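Data > Catchment and schools > Rinley Creek

# Rinley Creek Schools Water Survey

Print this page | E-mail this page

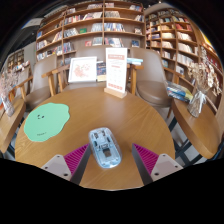
The survey holds water quality readings taken by primary school groups along Rinley Creek, from the culvert below the Cluleo road down to the weir. There are 191 site visits in the current release, made by pupils from 7 schools at 12 sampling sites. Each visit is one row.

## Files

- `visits.csv` — one row per site visit
- `sites.csv` — site code, short name, bank (left or right), access notes
- `bugs.csv` — water bug tallies, linked to visits by `visit_id`
- `changes.txt` — corrections made after the first release

All files are UTF-8 with commas as separators. Some site names carry accents and will look wrong if your spreadsheet guesses the encoding.

## Main columns in visits.csv

| Column | Meaning |
|---|---|
| visit_id | Unique number, never reused |
| site | Code from sites.csv |
| temp_c | Water temperature, degrees Celsius |
| ph | Strip reading, to the nearest half |
| turbidity | Tube reading, in NTU |
| oxygen | Dissolved oxygen, mg/L, blank if the kit was not taken |
| weather | Free text, as written by the pupils |
| checked | Y once the paper sheet has been compared with the row |

## How readings were taken

Pupils worked in groups with an adult at each site. Temperature, pH and turbidity were read 3 times and the middle value was kept. The other two are on the paper sheets but were not typed up. Bug samples were tipped into white trays, sorted with spoons and returned to the creek at the same spot.

Dace Vanags wrote the field sheet and ran the training sessions for teachers. Armindo Peixoto typed up the sheets and Eglė Stankevičius checked them.

## Known problems

- The turbidity tube stops at its lowest mark. Clearer water than that is entered as the mark itself, so low values bunch together.
- pH strips from the first box had faded. Rows affected have `old_strip` in the notes column.
- Site R7 was moved upstream in June after the bank slipped. Readings before and after the move should not be joined into one series — use `R7a` and `R7b`.
- Younger classes tended to put mayfly and stonefly nymphs together. In `bugs.csv` these are under `mayfly_or_stonefly` where the sheet did not make it clear.
- Visits are almost all on school mornings in dry weather. High flows are hardly covered.
- A blank is missing, a zero is a real zero. Two early drafts mixed these up, so please delete any copy without a `checked` column.

## Suitable uses

Classroom graphs, comparing sites within a term, planning where to plant along the bank. The data should not be used for drinking water decisions or for reporting against licence limits. The strips and tubes are not accurate enough for that.

## Privacy

Pupils' names were on the paper sheets and have been left out. Schools appear as letters only. Please do not try to work out which is which from the weather notes.

## Corrections

Send the `visit_id` and the column name to Dalia Liepiņa at the Adomaitis field office. Changes go into the next release and are listed in `changes.txt` with the old value.

Filed under: Waterways, Schools, Open data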